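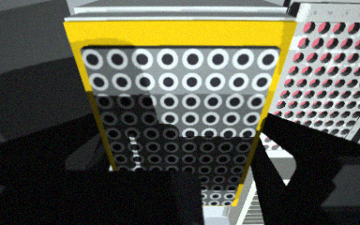

White rings, eight to a row, in a panel with a yellow border.

Filed under: Town & County > Water, Roads, Trash

Free well tests are back, and this time you don't have to drive to the county seat

19 Jan 2021

Good news for everybody out past the end of the water main, me included. The county is paying for well tests again this winter, and you can pick up your bottles right here in Plonero instead of burning half a morning on the highway. The kits are at the old Zarei feed store, on the covered porch, on the left as you come up the steps. Take one kit per well, write your name on the clipboard, and off you go.

I've been on a well my whole grown-up life and I'll confess I've been lousy about testing it. You turn the tap, water comes out, it tastes like it tasted yesterday, and you get on with the dishes. The county says there are 1,168 private wells on its books, and I'd bet plenty of the people who own them are just like me (if you're the sort who tests every spring and keeps the results in a binder, I salute you, and please don't email me).

The last time the county did this was before they redid the bridge on Bosis Road, so it's been a while. The money ran out that year before our end of the valley had even heard about it. What's different now is that the health office set aside a share of the kits for Plonero and the farms north of us, and they've hired a courier to carry the filled bottles to the lab, so nobody's jug of well water has to ride around in a hot truck cab or sit overnight on a porch swing.

Your kit has four bottles in it. One is for bacteria, one is for nitrate, one is for lead and copper, and one is for arsenic. The bacteria bottle has a little bit of powder in the bottom - leave it in there! Don't rinse it out. I talked to Gion Aigner at the county health office on the phone and that was the very first thing out of his mouth, before I'd even gotten my pen uncapped. "People see the powder and think the bottle's dirty," he told me. "It's supposed to be there. If it's been washed out, we have to ask you to do it over."

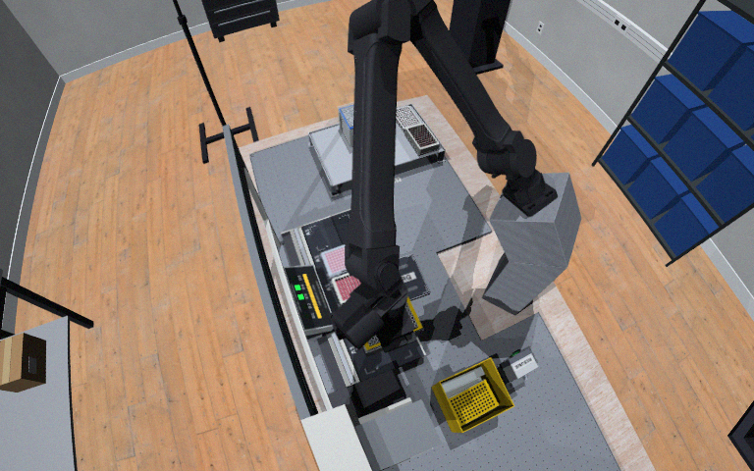

The lead and copper bottle is the fussy one. You fill it first thing in the morning, before anybody has flushed, showered, or made coffee, with water that's been sitting in the pipes all night. In my house that means getting up ahead of my husband, who is up at an hour I don't care to print. The other three bottles are easier. Let the cold tap run for five minutes, take the screen off the end of the faucet if you can get it loose, and fill to the line.

Use the kitchen tap if you can. If you have a softener or a filter, the county would like the water from before it gets there, and there's usually a spigot down by the pressure tank that'll do the job. If you'd like to know what you're drinking as well as what's coming out of the ground, that's a second test and you'd have to pay for that one yourself. Gion said they get asked about it a lot, and the answer is the same for everybody.

Drop-off is the same porch, in the blue coolers, before ten in the morning. The bacteria bottle has to get to the lab within a day of being filled, so don't fill it at supper and then forget it behind the milk. The courier comes by at ten, and I'm told he doesn't wait.

I also called Po-yen Lai, because she put in the new pump at my sister's place and she knows more about the holes in the ground around here than anybody I could think of. She was glad to hear the tests were back. She said the wells she worries about are the old dug ones, the wide shallow kind lined with stone, mostly along the creek and up behind Plemeto Orchard. After the wet fall we had, with all that water standing in the fields in October, she'd like to see every one of those tested, even if it came back fine a couple of years ago.

"Go look at your cap," she said. "Just walk out there and look at it." She means the lid on top of the casing. It should be tight, with no cracks, and the ground ought to slope away from it on all sides. She's found caps held down with a brick, and she's found one that was a hubcap. Mice will get in through a gap you'd swear was too small for a mouse, and you can guess how I felt about my morning coffee after she told me that. I went out with a flashlight. Mine was snug, but there was a dip on the uphill side where the snowmelt could pool, and I've got a load of dirt coming as soon as the driveway firms up.
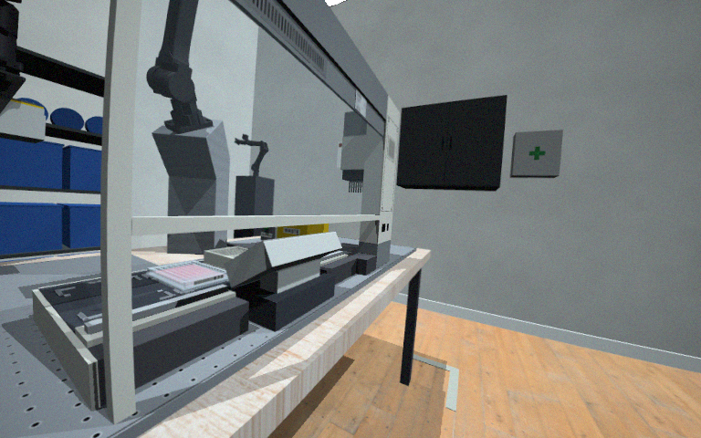

Now, paperwork, and I'll be quick. Every bottle gets its own sticker, and the sticker has to have your name, your address, the date, and the time you filled it. Gion says a missing time is what trips up most people. Use a ballpoint or a pencil, no felt tip, as it runs in a damp cooler. And please put the thing smack in the middle of the bottle. There's one small whitish label on the dark gray housing of that machine up there, way down near the far end, past a whole long row of vent slots, and that's just how my last set of bottles looked: a tiny sticker off at the edge where you'd have to hunt for it. Big print, front and center, and put it on while the bottle is dry, before you fill it.

There's a yellow form in the bag too. It asks how deep your well is and what year it was drilled, and if you don't know, write "don't know." They would much prefer that to a guess. You can call the county and ask if they have the driller's log, though for anything older than my sister's house I wouldn't get your hopes up. I found ours in a coffee can in the shed with a bunch of fence staples, and it says 140 feet, and the man who drilled it had beautiful handwriting.

Results come in the mail. Gion wouldn't promise me a day, but he did say that if the bacteria test comes back bad you'll get a phone call first, so put a number on the form that you really answer. He also wanted me to pass along that a bad bacteria result isn't the end of the world. A lot of the time it's cleared up with a dose of plain bleach down the well and a second test, and the county will cover the second one. Nitrate is a different story. If you've got a baby in the house, or one on the way, and your number is over the limit, don't mix formula with it and don't try boiling it, as boiling only makes nitrate stronger. Use bottled until you've talked to somebody. 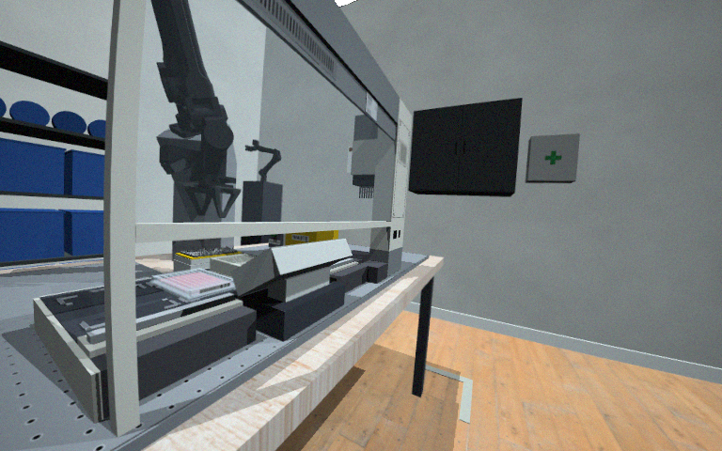
I asked what happens with the numbers afterward, because three different people stopped me at the post office to ask. Your address doesn't get printed anywhere. The county makes a map by section, so you'd be able to see that there's high nitrate out along Bosis Road, say, but you couldn't tell whose kitchen it came from. My neighbor across the way still isn't having any of it. He says what's in his water is between him and his water. Fair enough, but I did notice he took a kit.

One more thing, and this is for the folks who rent. You can pick up a kit. You don't need the landlord's permission to fill a bottle from your own kitchen sink, and the letter will come to you. If there's something wrong, the county will help you figure out who to talk to. I asked twice to make sure I had that right.

The porch at the Zarei store is open from nine in the morning until dark, every day except when it's icing, and the kits will be there until they're gone. When I stopped by there were still plenty, stacked under the bench next to the rock salt. If you can't get out, call the health office and ask for the well line, and they'll have one dropped at your mailbox. I've got my alarm set for tomorrow and a note taped on the coffee maker that says DO NOT TOUCH THE TAP.

Comments (5)

creekside_dot: Picked mine up this morning. The clipboard pen is already missing so bring your own!

R. on the hill: Does anyone know if you can do a spring? We don't have a well, just a spring box, and it's never been tested as far as I know.

Plonero Mom of 2: Thank you for the part about boiling. My mother-in-law swears by boiling everything and I had no idea it was worse for nitrate. Forwarding this to her (gently).

creekside_dot: @R. on the hill I asked them the same thing last time and they said yes, just write SPRING across the top of the yellow form. Might want to call in case it's changed.

oldpumpguy: Po-yen is right about the caps. Also look at the wiring where it goes in, the plug dries out and leaves a hole. Pulled a whole nest out of mine.

More from Town & County

Bosis Road bridge down to one lane for guardrail work
Plemeto Orchard will prune the roadside trees, wants to know who needs firewood
Where to take your Christmas tree if it's still up
Rock salt and your gravel drive: a few words from the road crew
Library porch pickup adds evening hours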